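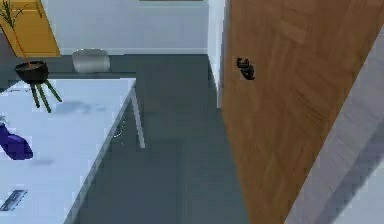
Sim view, table at left and wood door standing open. Black lever handle, grey container on the floor by the back wall.

Search the notebook Go
All entries My entries Tags

March, bench notes, 7:40 a.m.
Posted by Yevhen Bondarchuk

Print this entry | E-mail this entry

Maven door runs, continued. Left the batch going overnight on the Zener box and came in to 438 finished runs, of which the log calls 305 a success. Management at Jenley will have that number by lunch and I would like to get something down before it turns into a slide.

What the log means by success: base ends up past the door line, no hard contact flagged. It says nothing about what the thing did on the way. I replayed six of the good ones. In two of them it went through so close to the edge of the door that I would have yelled if it had been the real hallway. Contact margin in the config is still the default. Need to find out who set that and whether anybody looked at it since.

The door in the room file is already open. So what we have is a test of driving through an open door. Fine, that's a real thing to test, but the plan on the wall says "door handling" and the supply room doors at our end are shut all day, with closers on them strong enough that I use my hip. The handle in the model is a lever. Ours on the second floor are knobs. I raised this last month and was told the handle type is "a later variable."

Room layout: white table, plant stand, bin over by the wall, yellow door or cabinet front in the back. Looks like somebody's apartment. I have nothing against the plant, but we move totes and paper between stations, and the things that get in the way here are pallets, the mail cart, and people walking backward while talking. I'd trade the whole room for one file with a half-loaded cart parked in the doorway.

Now the part that doesn't go in the log. The point of Maven is that it takes over the supply run, so the two people on the late shift stop walking it. I asked both of them what they do on the run. It isn't only carrying. They look at the label stock and top it up, they bring back the scanner somebody left on a shelf, they find out that line four is going to be down and tell the rest of us. None of that is in the task list. The task list says "transport." If the robot does transport, the other stuff either stops or gets done by someone at a worse time, and my guess is it lands on whoever is closest to the door.

Also there is the waiting. During the floor trial in the old wing we had a person standing by to open the door for it. So the walk was replaced by standing. The report from that trial counted the walk as saved.

I'm not against the machine. My back would like it to work. The night runs are cheap and they did turn up the bad turn-in near the table corner, which would have cost us a real bumper. I just want the number read for what it is.

To do
- re-run same seeds with the door shut, even if every one of them fails
- contact margin: raise it, see how much of the 305 is left
- ask for a knob version of the handle
- put the cart in
- write up the late shift's real list with them in the room, their names on it if they want
- don't send the replay clips around until the margin question is answered

11:15 – margin raised on a small set, still running. Fan on the Zener box is making the noise again. Moved the paper stack off the vent, no change.

2:30 – call with the Jenley planning side. They asked if 305 could be given as a percentage. I said I'd rather give it with the door shut. Long pause, then they asked when that would be. Told them end of the week if nobody takes the box from me.

Late shift list started, one page so far, and they're still adding to it.

Print this entry | E-mail this entry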